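The Masellow Book Rest

July. By Gwilym Prydderch
Last updated: Sunday

The Masellow is a cushioned rest for hardbacks. It sits on your lap, your stomach or the duvet, and it holds a book open at the page you were on when you fell asleep. Stock number 3930, if you are ordering by phone, and a good many of you still are.

We started stocking it after years of reading proofs in bed and being hit in the face by them. A paperback on the nose can be forgiven. A family saga in boards, with maps at both ends and a cast list, is a different matter, and Sedberg (who make the thing) seem to have designed the Masellow with precisely that sort of book in mind. It will take anything up to 1000 pages. Beyond that you are into dictionaries and the collected letters of people who should have gone out more.

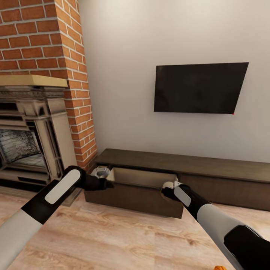 Brick chimney breast and fireplace, with a stone-coloured surround

How it works

There are two parts. The base is a cloth bag full of beads. On top of it is a stiff board with a ledge along the bottom, and the ledge has a pair of padded pegs that swing inwards to keep the pages down. You put the book on the ledge, swing the pegs in, and read. To turn a page you swing the right-hand peg out, turn, and swing it back. This takes a week to get used to and after that you will find yourself doing it to menus.

The pegs are strong enough for a new hardback that hasn't been opened much and would rather stay shut. They are gentle enough not to dent a cheap paperback, though Shakuntala Goel in our returns department would like it known that very thin review copies, the stapled sort, slide about under them. She suggests putting a magazine behind. We suggest reading something longer.

The board unclips for carrying. On its own it weighs about 100 grams and fits in a tote bag, along with the three novels you are pretending you'll finish on the train.
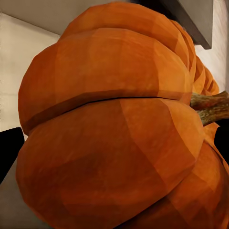 Covers are sold separately, which we know is annoying. The base arrives in plain grey, and Killitz supply the loose covers in navy, moss and a shade they call Harvest. We asked for a description of Harvest to put on this page and were sent the word "warm". Madhu Garg, who does our colour checking, says the nearest thing on this page is the pumpkin, if you take the bright tangerine of its upper side and ignore the reddish-brown where it goes into shade. The base also has a seam across the middle, so a well-filled one bulges above and below in much the same way as the pumpkin does either side of its crease. Don't try to plump this out. It is where your wrist goes.

Washing: covers at a cool temperature, inside out. The base can be sponged. The board wants a damp cloth and no soap, and if you have spilt tea down the hinge of a peg, leave it to dry open.

What it won't do

It won't hold a tablet. There is a slot that looks as though it might, and people do try, but the slot is for a bookmark. It won't stand up on a kitchen worktop either - the beads shift and the whole thing lies down slowly, like a dog. If you want a stand for cookery books, the Konstantinidis is the one to buy, and we sell that too.

It also won't make you like the book. We had one back with a note saying the customer had been perfectly comfortable for two hundred pages and still couldn't tell the brothers apart. Jitendra Singhal replied, with some sympathy, but we didn't refund it.

Left-handed readers

Both pegs swing, so it makes no difference which hand you use. The bookmark slot is on the right and stays on the right. We have raised this with Sedberg and they have thanked us for raising it.

Choosing a size

It comes in 2 sizes. Standard suits nearly everything with a spine. Large is for atlases, art books and the kind of exhibition catalogue that is bought in a rush of feeling and then used to flatten posters. If you mostly read novels, get the standard. Meenakshi Kushwaha on the order desk will talk you out of the large if she thinks you are being ambitious, and she is usually right.

Spare pegs are sold in pairs. Spare beads come in a bag with a paper funnel, and we'd advise filling the base in the bath.

Related items
Konstantinidis cookbook stand
Killitz loose cover, standard (navy, moss, Harvest)
Killitz loose cover, large (navy, moss)
Masellow spare pegs, pair
Clip-on reading light, warm white
Page weights, leather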